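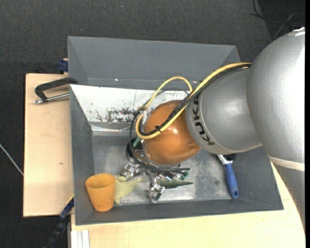

Saturday, February – bench top and gray bin

In at 9:15. Clementina already here, had the small-parts drawers out on the cart. Plan for the day was to finish the table and get the bin stock into some kind of order before Monday's delivery from Virano.

Table first. The wooden top is still pale, and I'd like it to stay that way, so no stain, just the clear hard wax from Magalhães. Did a test patch on the offcut on Thursday night and it came up a shade warmer than bare wood but nothing I mind. Sanded the front edge by hand, one long side only, where sleeves catch. Wiped down with a barely damp rag and let it sit 35 minutes before touching it again. The rear edge has a shallow dent from the vise we took off in the fall. Left it. Filler would show more than the dent does.

Bin. We settled on the large gray rectangular one for the table and the two smaller ones go back on the rack. Leandro wanted the small pair side by side so fasteners and fittings stay apart, but you end up digging in corners with two fingers and the short stuff all collects there. In the big one you can get a whole hand in. He says fine for now, wants to look at it again after the Vesirari order is out.

Washed it in the sink with dish soap. There was a film on the bottom from the old cutting oil and it took 3 rounds to get it off. Dried it upside down on the drainboard during lunch. Felt pads under the corners – the first set slid off because I put them on before the metal had dried properly. Second set is holding.

Stock. Everything that came back from the Flomitholm job was in one bag, mixed. Tipped it out on newspaper and sorted by type:

Elbow fittings: 60, all good apart from a few with paint on the threads. Those went in the jar for the wire brush.
Straight couplings: over 100. More than we'll use this spring. Don't reorder.
End caps: short. Clementina is adding them to the Virano list.
Odd brackets, no idea which job. In the coffee can on the second shelf, marked "?".

Floor. The dark charcoal covering hides everything. Dropped a washer by the table leg and only found it with the magnet wand. Clementina suggests a light mat along the front side, which would at least show up what falls. There is a roll end in the storeroom, need to measure if it's long enough. Also the fine weave holds sanding dust, so vacuum with the brush head, don't sweep. Sweeping on Thursday just pushed it in deeper.

Not done:
– wax coat number two, wait until the first one stops smelling
– label for the front of the gray bin (label maker is out of tape)
– mat, see above
– wire brush the painted elbows
– ask Leandro where the bin lid went, it isn't on the rack or behind the door

Left at 4:40. Window on the yard side open a crack for the wax, Clementina will close it when she locks up.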